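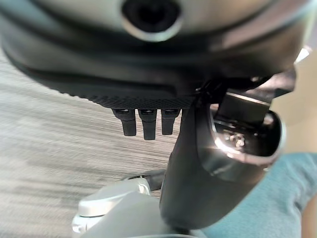 Why do we hear an echo in some places?
We hear an echo when our voice travels to something big and hard, like a cliff or a wall, and comes back to our ears a little later.

Sound is a kind of shaking. When you shout, your throat makes the air shake. The air beside your mouth pushes the air next to it, and that air pushes the next air, and so the shaking goes on. You can feel the beginning of it yourself. Put two fingers softly on your throat and hum a song.

What happens at the wall?
When the shaking air meets a hard wall, a big part of it turns back, a bit like a ball that you throw against the school wall. A smooth stone wall sends back a lot of sound. A thick curtain keeps most of it. The sound goes into the many small holes of the cloth and gets weaker and weaker there.

Why is there no echo in my bedroom?
The walls of a bedroom are very near to you. The sound does come back, but so quickly that your ears mix it together with your own voice. Your ears need a short time between the two sounds to hear them as two. For a clap, a wall should be at least 17 metres away. Your bed, your pillow and your carpet also take some of the sound.

A long echo in the valley of Eltirov
Above the village of Eltirov there is a high rock, and the children there like to call to it. They stand on the old bridge and shout one short word. Sound travels 343 metres in one second when the air is mild, and the rock is 878 metres from the bridge. The word must go there and also come home again, so the children wait a little more than 5 seconds. On windy days it is often too weak to hear – then they try again in the evening.

Which animals use echoes?
Many bats fly at night and make very high calls, most of them too high for our ears. The echo tells the bat where a moth is, and how far. Dolphins do it too, with clicks under the water. Sound goes more than four times faster in water than in air.

Try it yourself
You need a big building with a flat wall and an open field in front of it. Ask an adult to come with you, and stay away from roads.
Stand 8 big steps from the wall and clap once. Listen.
Now walk back until you are 30 big steps away and clap again.
Go on walking back and clapping. At which place can you hear the second clap alone? Put a stone there, and let a friend try with their own ears – perhaps their stone will lie in another place.

New words
Echo: a sound that comes back to you.
Vibration: a very quick shaking, forwards and backwards.
Absorb: to take something in and keep it, as a curtain does with sound.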